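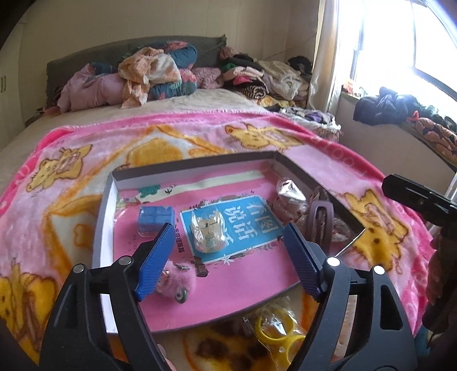
Aug 15, 2024, packing bench, Trillerwood

Second week with the sorting arm live on the small-goods line. Writing this up mostly so Cyrill stops asking me for it in the hallway.

Where we are: the arm takes the mixed returns totes and sorts into bagged, boxed and "other". Bagged was supposed to be the easy pile. Clear plastic remains its favorite way to be wrong. It reaches for the glare on the bag, closes on a pinch of film, lifts, and the contents stay in the tote looking smug. Anything in a clear bag on top of a flat thing, like a toy on a book, it treats as one object with opinions.

Yesterday's shift: 545 items through, 19 stops. Twelve of the stops were bags. The other 7 were a mix of soft things with rings and clasps on them, plus one where it tried to pick up the shadow of Tanko's elbow. Tanko has asked that this go in the record as an equipment fault.

What has changed for people, which is what Flurina wanted in here and what the Litorell dashboard has no column for:

Imani used to sort standing up, both hands, radio on. Now she sits at the exceptions screen and gets called over when the arm gives up. She says her wrists are better and her temper is worse. The calls come in clumps, so she can't settle into anything between them. She tried doing labels in the gaps and mislabeled a tray, so that's off.

Tanko does the demonstrations in the afternoon. Two hours with the hand grippers, picking up the stuff the arm was bad at in the morning. He has gotten very good at picking things up slowly, and his wife reports it has spread to dinner. He'd like it on his job description and in his pay grade, in that order or the other one. I said I'd raise it. Raising it.

Nusrat on evenings gets whatever is left in "other", and "other" has grown. In July it was a bin by the door. Now it's a shelf. The work didn't leave the building, it moved to the end of the day and to one person. She put this more briefly.

Things tried this week:
- Side lamp off at bench 2. Fewer grabs at glare, but now the people can't read the tags. Lamp back on, turned to the wall.
- Wider opening on approach. Helps with boxes, knocks over anything fluffy.
- Fresh finger pads from Aebischer. Grip is better on film. Order more before they notice we like them.

To do:
- Ask Hondetti whether calls can be batched, so Imani gets a run of them and then a proper gap.
- Split "other" between shifts. Flurina to sort out the rota, me to be unpopular about it.
- Tanko's grade, before he asks again.
- Stop calling it "helping" in the weekly email. Imani has started underlining it and pinning it up.

Arm is off until after lunch for a cable. Everyone is sorting by hand and the radio is back on.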